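Last updated: Jan 12, 2025

Reflected glare and the choice of table finish

Most complaints about lighting at the Bastent building are logged as "too bright". Readings taken after the July relamping suggest that brightness is seldom the problem. At the worst desk on level 2 the horizontal illuminance was 739 lux, which is high for office work but not painful. The person sitting there was reacting to a mirror image of the ceiling fitting in the work surface.

A matte surface scatters incoming light in all directions. A gloss surface sends a good part of it off at the same angle at which it arrived, so a reader seated opposite a fitting sees a bright patch on the tabletop. Contrast falls on anything glossy inside that patch, such as coated paper or a tablet screen. Pencil is affected as well, as graphite has a sheen of its own.

Surface colour is a separate matter and the two are often confused. White reflects more light overall and lifts the general level in a room. Gloss controls how the light leaves the surface. A white matte top and a white gloss top can return nearly the same total and be very different to sit at.

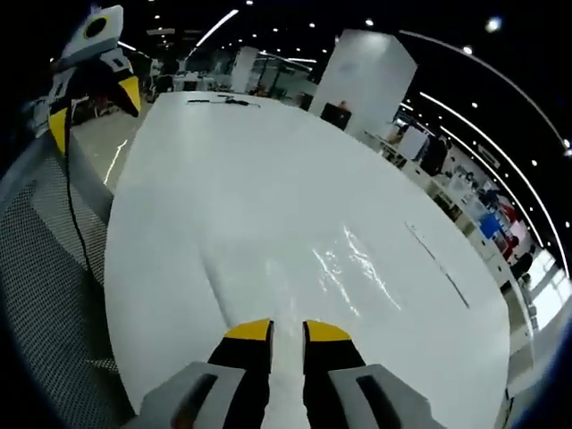 White tabletop with a smooth, slightly reflective finish.

Ilse Fuchs has been checking finishes against the fitting layout since the move to the Skallum floor plan. Her method needs a small flat mirror and a chair. Lay the mirror on the surface where the work will be done, sit down in the normal position and look into it. If a lamp or diffuser is visible, that position is exposed to reflected glare. Move the mirror across the full reading area before ruling a seat in or out, and repeat the check with the seat height changed. For window glare the check should be done twice, morning and afternoon.

The original ceiling grid dates from 1991 and was laid out for desks in straight rows. Fittings ran parallel to the line of sight and fell to either side of each desk. Once the rows were broken up, several fittings ended up directly ahead of the user, in the zone where a reflection comes straight back to the eye. Relamping did not alter this. The new Wendt panels have a larger luminous area than the old louvred units, and the reflected patch is wider as a result – softer at the edges, but harder to avoid by shifting the page. 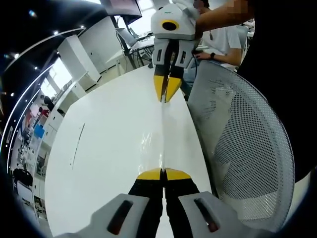
Remedies, cheapest first

Turn the seat. A quarter turn relative to the fitting is enough in most positions and costs nothing.

Use a desk pad. Any matte pad larger than the open document will do. Mid-grey or buff is easier on the eyes than black, which sets up a strong contrast with white paper.

Dim the row. The Trurkora controller allows each row to be set separately from the wall panel. Take a reading at the task before and after, and record both on the room card.

Replace the top. Ask for the gloss value of the finish in writing and note the measuring angle, as figures taken at different angles cannot be compared. Samples should be viewed flat, under the fittings they will be used with. A sample held upright at a window gives little useful information.

Polishes and spray waxes should be kept off matte tops. They fill the texture and raise the gloss – unevenly in most cases – and the residue is slow to remove. A damp cloth with a mild detergent is sufficient for routine cleaning.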